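The Grorov Stories: Collected Short Fiction in One Paperback
Penrose Pocket Classics, 418 pages

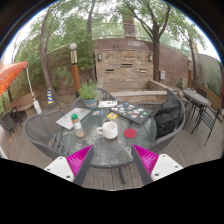
I've been selling second-hand and small press books for a good while now, and this is the one I end up pushing on people most. It's a fat little paperback with 44 stories in it, all set in and around Grorov, a made-up river town where everyone owes somebody money and the ferry never runs on time. I first read it in an old library copy with the last story missing (torn out!), so you can imagine how pleased I was when Penrose brought the whole lot back into print.

The stories are nearly 100 years old but they don't feel stiff. Most are short enough for a bus ride. My favourites are the three Grutska ones, about a widow who runs a boarding house and reads her lodgers' post, and I'd tell anyone to start there and go back to the beginning afterwards. The long one in the middle, The Salt Clerk, is slower going. I skipped it the first time and came round to it later.

The translation is new for this edition and it's plain and quick, with hardly any footnotes. There's a short introduction (read it last, it gives away two endings) and a map of the town at the back, which I wish they'd put at the front.

Format: paperback, sewn binding
Pages: 418
Contents: 44 stories, introduction, map
Series: Penrose Pocket Classics, number 3
Condition: new

The type is on the small side, I should say, though the paper is a nice cream and doesn't show through. If you need bigger print, the Tramis hardback has it, but that one leaves out the Grutska stories and costs a fair bit more.

I post twice a week in a proper card mailer. Ordering more than one book? Drop me a line first and I'll work out the combined postage for you. The next box from Penrose is due in April, so if it shows as sold out, ask me to put a copy by.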